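Covering a Low Table with Denim and Binder Clips

Filed under: Tables and work surfaces
Last revised 2020-03-25

This page covers fitting a removable cloth to a low table with office binder clips. The method leaves no holes or adhesive, and the cloth comes off for washing in under a minute. It suits tables with an exposed edge all the way around. It does not suit tables with an apron set flush to the top, where the clip jaws have nothing to close on.

What you need

A piece of denim or similar heavy cotton, dark blue or another dark color if the surface will see coffee or tea. Light canvas works but shows rings.
Four black binder clips. The jaw has to open wider than the tabletop plus two layers of cloth. Use large clips on the sides and small ones on the far edge if the top thins out there.
Fabric scissors, a tape measure and chalk.
An iron.

Cloth weight

Thin sheeting slides under a cup and bunches when the cup is moved. Upholstery fabric is too stiff to fold over an edge. Ordinary jeans-weight denim sits between the two. I used an offcut from Kamath, who sell remnants by weight, and paid for 500 grams. That was enough for the table and two test pieces.

Wash the cloth before cutting. New denim shrinks on the first wash, mostly along the length, and the dye comes off on anything pale. My piece measured 814 mm on the long side before washing and had lost 6 mm after it. Run a second wash if the rinse water is still blue.

Measuring and cutting

Measure the top along both sides and across both ends. Low tables, particularly older ones, are often out of square. Take the larger figure in each direction and add the overhang you want. The minimum is the depth of the clip jaw plus the thickness of the top.

Mark the back of the cloth with chalk and cut along the grain. The edge can be left raw. It will fray for two or three washes and then stop. If the fraying bothers you, a single zigzag row 5 mm in from the edge holds it.

Fitting

1. Iron the cloth on the back and let it cool flat.

2. Wipe the tabletop and dry it. Grit under the cloth will mark a varnished surface.

3. Lay the cloth face up and set the overhang at the far edge first. Fit the two far clips near the corners. Keep them in from the corner itself, where the doubled cloth is too thick to grip.

4. Go to the left side. Smooth the cloth outward from the middle with the flat of the hand and clip at the midpoint.

5. Do the same on the right, pulling against the left clip. Pull until the cloth lies down. More tension than that produces a diagonal crease running from the clip to the opposite corner.

6. Leave the near edge free. This is the edge people lean on and reach across, and a clip there catches sleeves.

A few slight wrinkles will remain. They do no harm and mostly settle after a day.

Clip handles

The wire handles can be left folded outward, folded flat, or taken off. Flat handles are less likely to snag. To remove one, squeeze its legs together at the jaw and slide them out of the rolled edge. Keep the handles, as you will need them to open the clip again.

Clips with a rough inner lip leave a dent in softwood. A folded strip of card between the lower jaw and the underside of the table prevents it. Of the brands I have on hand, the Huner clips have a smoother lip and the Sultano clips a stronger spring. For a thin top I would take the Huner.

Using the surface

Small cups stand well on denim. Put them down on a flat area and keep them off any fold, where a narrow base will rock. The far edge is the better place for cups that are not in use, as it leaves the middle of the cloth clear.

The cloth is not waterproof. Lift it promptly after a spill and dry the wood underneath. Birthe Vestergaard, who teaches the upholstery evening class in Drarkport, fits a layer of thin oilcloth under hers. I tried it and found the top cloth shifted more, so I went back to a single layer.

Washing and refitting

Unclip the near clips on each side first, then the far pair. Wash at 30 degrees with dark colors and hang by the short edge. Refit while very slightly damp and the cloth will dry tighter than it was ironed. Do not refit it properly wet, as the clips will rust where they touch the cloth and the stain is permanent.

Mine has been through the wash since October with no change in size after the first two cycles. The clips are the original four.

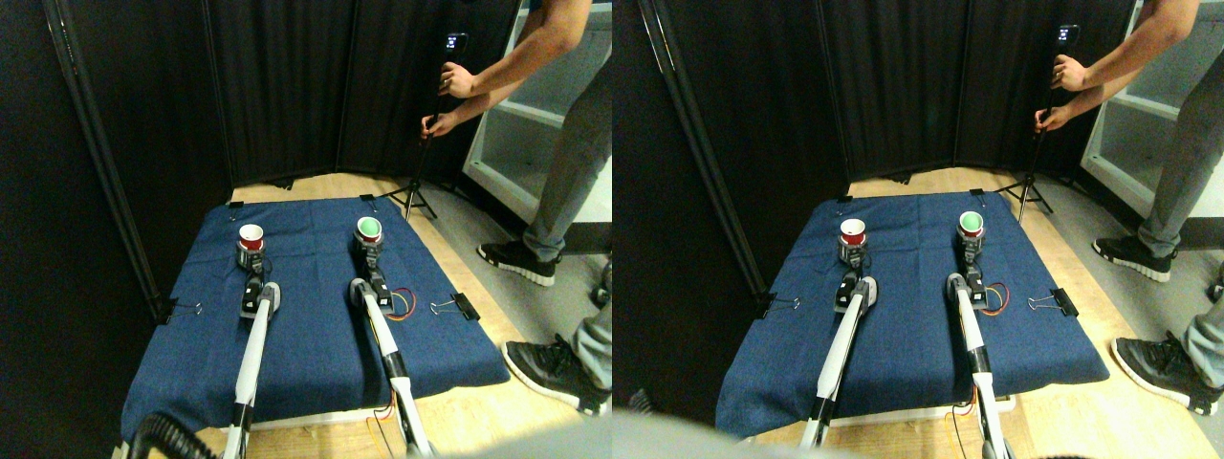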